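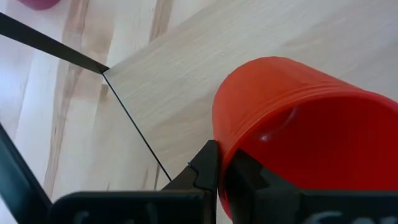 A red plastic cup. Laltmont wants a deposit on every cup sold with a drink.

Laltmont council backs cup deposit, but the numbers are thin

September 20, 2019

Laltmont council has voted to put a $2 deposit on takeaway and event cups, promising less litter along the foreshore by the end of summer. How much less, it didn't say.

The scheme, to be run by Plolletti under a one-year contract, starts in December. Customers will pay the deposit when they buy a drink and get it back when they return the cup to a participating cafe, club or kiosk. Councillors spent less than half an hour on it before the vote.

The case rests almost entirely on a trial at the Skimutine music weekend last summer. According to the report tabled at the meeting, 3,000 cups were handed out and 2,342 came back. The report calls this "an outstanding result".

Perhaps it was. But Skimutine is a fenced paddock with one gate, and the return tent stood right beside it. Patrons had to walk past their refund to get to the car park. Laltmont's foreshore is two kilometres of open path with four ways in, and anyone who buys a lemonade at the kiosk can be halfway home before they've finished it.

There is also the matter of the other 17 pages of the report, which don't contain a litter count from before the trial. Without one, it is hard to see how council will know whether the foreshore is any cleaner in a year's time. Asked about this, a council spokesperson said a baseline "would be considered as part of implementation".

Shahzad Virk, who runs the Kiani cafe near the boat ramp, said he supported the idea but had been told very little.

"I've got a bench the width of a door and they want me to store everyone's dirty cups on it," he said. "Who's washing them? Who's paying for the hot water? I rang twice and got a brochure."

The brochure says businesses will receive a handling payment for each cup. It gives no amount.

Council received 641 submissions during the consultation period, and the report says most were "broadly positive". It doesn't break them down further - a form letter and a detailed objection from a trader appear to carry the same weight. The submissions themselves haven't been published.

Unclaimed deposits will go to Plolletti to offset running costs, an arrangement that leaves the operator better off each time a cup isn't returned. Council said the contract included performance targets, but they were commercial in confidence.

A review is due when the contract ends.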